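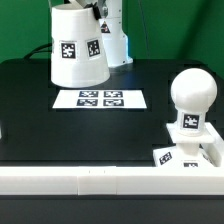 Siobhán Phelan wrote to say we ought to go to the Ullside mill open day before the weather turned, and that if we only had time for one floor it should be the weaving shed, and would we please bring her back a bit of the grey tweed.

So off we went in March, the 2 of us and a flask, and I'm so glad we did! The car park was already filling up when we arrived (get there early if your knees are like mine), but the welcome at the door was lovely, with tea in proper cups and a slice of fruit loaf each.

Ultan Doherty took our group round. He told us the shed once turned out roughly 2,000 yards of cloth in a good week, and then he set one of the old looms going, and goodness, the noise of it! You feel it in your teeth. We stood there far longer than we were meant to, and had to trot to catch up with the others in the dye house, where the blues were drying on long rails and the whole place smelt of wet sheep.

The mill shop is up a steep stair at the back. I had promised myself I'd only look, and came away with a scarf, a bag of offcuts for the quilting and Siobhán's tweed, though they were down to the last of the grey and I had to take the darker one. I do hope she likes it.

6 comments | 2 shares

Contact us | © Ullside Visitor Notes | Back to top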